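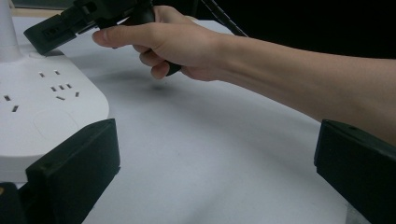 Schwarzer Adapter, weiße Steckerleiste

Drucken | Als E-Mail versenden

Betreff: Re: [Reisestrom] Welche Leiste für den langen Tisch?
Datum: 17. Januar 2019

Hallo zusammen, hallo Solange,

jetzt komme ich endlich dazu, dir zu antworten, ich hatte deine Mail schon zweimal offen und dann kam immer etwas dazwischen. Solange Aguiar schrieb:

> Liebe Liste,
> wir richten in Eltosholm gerade den Gruppenraum neu ein und
> brauchen etwas für den langen Tisch. Bei uns kommen Leute mit
> allen möglichen Steckern an, und die Kiste mit den einzelnen
> Adaptern ist ein Elend, es fehlt immer genau der richtige.
> Hat jemand so eine Leiste mit Universaldosen im Einsatz? Hält
> ein dicker Adapter darin, oder kippelt der? Und blockiert er
> die Nachbardose? Das Kabel müsste 4 Meter haben, die Wanddose
> sitzt bei uns hinter dem Schrank.
> Viele Grüße
> Solange

Ja, haben wir! Unsere ist die von Mulell, weiß, ziemlich breit und flach mit runden Ecken, und sie liegt bei uns einfach oben auf der Tischplatte. Es gibt darauf Dosen mit zwei Schlitzen nebeneinander und diese kombinierten mit den vielen kleinen schrägen Schlitzen, in die angeblich alles passt. Na ja – fast alles. Ein normaler Schukostecker geht bei unserer nicht rein, der braucht bei uns immer noch ein Zwischenstück. Das solltest du vor dem Bestellen unbedingt klären, es steht nämlich nur ganz klein in der Anleitung.

Zum Kippeln: Der schwarze Adapter auf dem Foto ist so ziemlich der klobigste, den wir haben, vorne der eckige Kopf mit der kleinen Buchse an der Seite, hinten wird er noch dicker. In der Zweischlitzdose sitzt er ordentlich, in der kombinierten hat er etwas Spiel. Ich stecke ihn deshalb inzwischen immer in die mit den zwei Schlitzen und lege das Kabel nach hinten weg, dann zieht es nicht so dran. Und bitte am Gehäuse anfassen und den Daumen oben drauf, nicht am Kabel rausreißen! Ich predige das seit September, mit mäßigem Erfolg.

Ob er bei dir die Nachbardose blockiert, hängt davon ab, wie herum er steht. Bei uns geht daneben noch ein schmaler Stecker, ein zweiter Klotz nicht mehr. Wenn ihr viele Netzteile habt, nimm lieber die lange Ausführung mit 6 Dosen. Die von Rajan hatte ich auch mal hier, die war günstiger, aber die Schlitze waren so stramm, dass man die ganze Leiste mit hochgehoben hat. Ging zurück.

Kabellänge: Unsere hat nur 2 Meter, 4 gibt es meines Wissens bei Cliltetti auf Anfrage. Ich würde keine Verlängerung dahinterhängen, schon gar nicht hinter einem Schrank, wo man nie hinschaut. Und Wasserkocher oder Heizlüfter kommen bei uns grundsätzlich nicht an die Leiste, nur Ladegeräte, Laptops und die kleine Lampe. Gezahlt habe ich übrigens 60 Euro, das fand ich happig.

Was mich noch interessieren würde: Macht ihr die Leiste am Tisch fest? Ich überlege an Klettband herum, habe aber Sorge um die weiße Platte, die nimmt jeden Kleberest übel. Falls da jemand etwas Erprobtes hat, immer her damit.

Die Anleitung kann ich dir einscannen, Solange, sag einfach Bescheid.

Liebe Grüße
Hanne

Drucken | Als E-Mail versenden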